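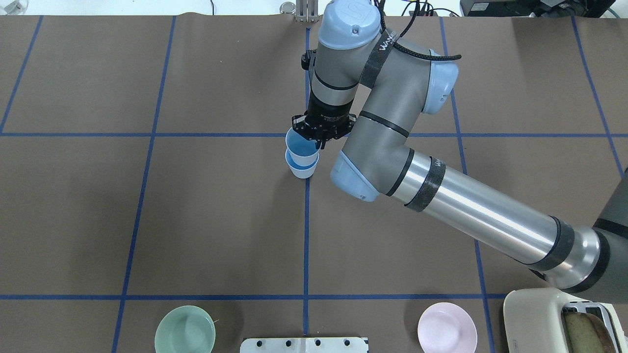
A robot arm with its gripper on a stack of two cups. The blue tape divides the table into a grid.

Looking after a robot arm

A robot arm does the same job many times over, and small things go wrong if no one checks it. At the Zulero workshop in Clistley there is an arm that works at a table, handling cups, bowls and plates. This page explains how a machine like that is set up and looked after.

The parts of an arm

Your arm bends at the shoulder, the elbow and the wrist. A robot arm bends at its joints too. Inside each joint is an electric motor, with gears to make it turn slowly and strongly. On the arm in the picture, the joints have rounded, pale blue caps and the parts between them are silver and grey.

At the end of the arm is the gripper. This one has two fingers. They close to hold something and open to let it go. Cups can be held by the rim, as the top cup is here.

Setting up the table

Before work starts, the table is covered with brown paper, and blue tape is stuck down to mark it into sections. The tape helps the people at the workshop. If a job sheet says "cups near the middle crossing", anyone can put them in the right place. When the paper gets too creased, it is changed and the tape is laid again.

Next, the arm is sent to its home position. Home is a pose that the arm always goes back to, a bit like standing up straight before you start a dance. If home is wrong by even a little, every other movement will be wrong too.

Daily checks

The person in charge of the arm works through a list each morning:

Look at the cables. They must have enough slack for the arm to turn, but they must not catch on anything.
Check the straps that are wrapped round the arm. A loose one is done up again.
Wipe the gripper fingers with a dry cloth.
Open and close the gripper 13 times and listen for scraping.
Press the emergency stop button to make sure the arm stops, then reset it.

Longer checks

After every 400 hours of work, the bolts are checked with a special spanner called a torque wrench. It shows how tightly a bolt has been done up. Too loose and the arm wobbles. Too tight and the bolt can snap.

The finger pads last for around 2,000 grips. After that they are too smooth to hold a cup well, so new ones are fitted. The power is always switched off first.

When something breaks

In December the Clistley arm began to stop halfway through its work. The fault was a worn cable near the wrist. A new one came from a parts shop called Yammine, and the old one was cut open so that visitors could see the broken wires inside.

Words to know

Joint: a place where the arm can bend or turn.
Gripper: the part that holds things.
Home position: the pose the arm starts from.
Torque: a turning force.

Dusodlow Young Readers, March 2018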